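NOTES - Spills talk, Hinadmont, 20 min slot incl. questions
Tamunoemi Okeke

Start w/ the number. 2,587 pours logged on Stilance since February. 96 spills. Pause. Let them do the math.

Say who we are, quick. Bemwood, two-arm bench, drinks prep. Skip the funding slide unless Santoro people are in the room.

What went wrong. Cup to jigger pour. Policy picks up the cup fine, gets it over the jigger fine, tilts too early. Wrist is already rotating while the arm is still coming down. Liquid goes over the side and the arm keeps going, becuase as far as it knows all is well. No fault. No stop. Log says SUCCESS on most of them!! (say this slowly) 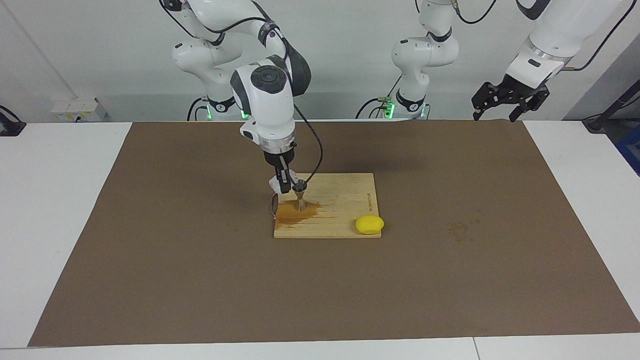

Right arm at the jigger, cup tilted, spill on the board.

Leave slide up. Point at the foot of the jigger, then the cable by the wrist. Ask room: what should've stopped this? Wait for hands. Somebody will say force sensing. Answer: tiny cup, tiny change in weight, lost in the noise. We tried.

Safety part, don't rush it. Mess isn't the issue. Issue is liquid + cable + powered arm, and a person leaning in with a paper towel while the left arm is still live. Happened to us 2 times. No injuries. Both times the operator thought the run was over. Own it, don't joke.

Fixes
- tilt locked until arm velocity is under threshold. 200 ms hold first
- wet check on the board, before/after camera compare. Dark wood stains fool it, still open
- wipe-down = e-stop first, both arms. Printed on the bench now
- relabeled the old logs by hand. took forever

If time: cable reroute up the forearm. If not, skip to asks.

Asks: anyone with a cheap liquid sensor that survives syrup, find me at the break. Also want other peoples false-success numbers, even rough ones.

Water bottle AWAY from laptop this time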